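The Great Basket Sort-Out

I have been meaning to tackle the hall for months. Every Sunday I come downstairs, look at the shelf by the front door and think, right, today is the day, and then the kettle goes on and somebody wants eggs and before you know it the light has gone. The shelf is where everything in this house comes to rest. Gloves, keys, takeaway menus, dog leads (we haven't had a dog since Follero, bless him), birthday candles, the little bag of screws that came with the wardrobe. It was a heap, frankly, and a heap that had started sliding.

So I did what I always do when I can't face a job, and went shopping for something to put it in. I had 20 pounds left on a voucher and I came home with a pair of woven baskets, one a lovely warm honey colour and the other such a dark brown you'd call it black until you put it next to something that really is. 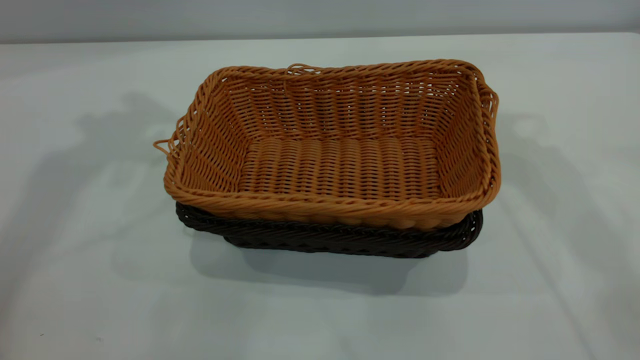 Posted by Hamisi Ndung'u in Home and Hearth, December
Filed under: storage, small spaces, putting things off
7 comments

I'll admit I dithered over the colours. My first thought was to have two the same, because that is what the magazines do, a whole row of matching baskets with matching labels. But I know this family. If the baskets match, the post will go in one on Monday and the other on Tuesday and I'll be turning out both of them looking for the electricity bill. With a light one and a dark one I can shout "the orange one!" from the top of the stairs and stand a fair chance of being understood.

They're that plasticky sort of wicker, by the look and feel of them, and I can hear my grandmother sniffing from here. She had proper willow, a big log basket she'd carried home on the bus from Pravley market, and it shed bits on the carpet until the day it fell apart. I loved that basket dearly. I also remember who had to sweep up after it. These I can wipe round with a damp cloth, and the dust that gets into the weave comes out with an old toothbrush if you're patient and have the radio on.

What I like best is the edge. It's a thick plaited rim, like a bit of rope going all the way round, and it's comfortable to get hold of when you're lifting the thing down one-handed with a phone tucked under your chin. The sides lean outwards as well, so you can see what's inside without having to rummage. I do like to be able to see what's inside. I have a lidded box on the landing that I haven't opened since we moved to Bakilana Road, and I'm a little afraid of it.

On to the sorting itself. I tipped everything off the shelf on to an old sheet on the hall floor and made myself sit down with it. The rule was that anything used in the last month could go in a basket and anything else had to find a proper home or leave. The honey one took the daily bits: keys, post, sunglasses (hope springs eternal), the good pen. The dark one took gloves and woolly hats, which look rather nice in there all jumbled up. The menus went in the recycling, apart from the one for Ferno, where they do the aubergine thing.

The leads I kept. I know. They're in my bedside drawer now.

One word of warning about open weave: small things find the gaps. I put the bag of screws in without noticing it had split, and I was picking them up off the shelf and the floor for ages. A folded tea towel in the bottom has cured that, and I might run up a proper lining when I get the sewing machine out. I've got some blue ticking left over from the kitchen cushions that would do beautifully.

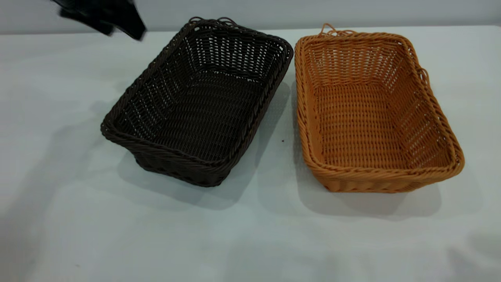

Marjorie wrote to me after I'd mentioned all this in the newsletter, and she thinks I'm making work for myself with the lining. She cuts a piece of non-slip drawer mat to fit the base and leaves it at that, and says it lifts out for rinsing and stops the keys rattling every time a lorry goes past. She also told me, quite firmly, that gloves should live in pairs with a clothes peg on them.

I've tried the drawer mat and I must say it's very good, though it did take me three goes with the scissors to get the corners round enough. The pegs I've been slower to take up. We had one morning of everybody leaving the house with pegs on their cuffs, and the next morning they were all back in the peg bag.

The shelf still looks tidy as I write, which is longer than I'd have bet on. I've now got my eye on the cupboard under the stairs, where there's a hoover, a tent and what I think may be part of another tent. I'm going to have a cup of tea first.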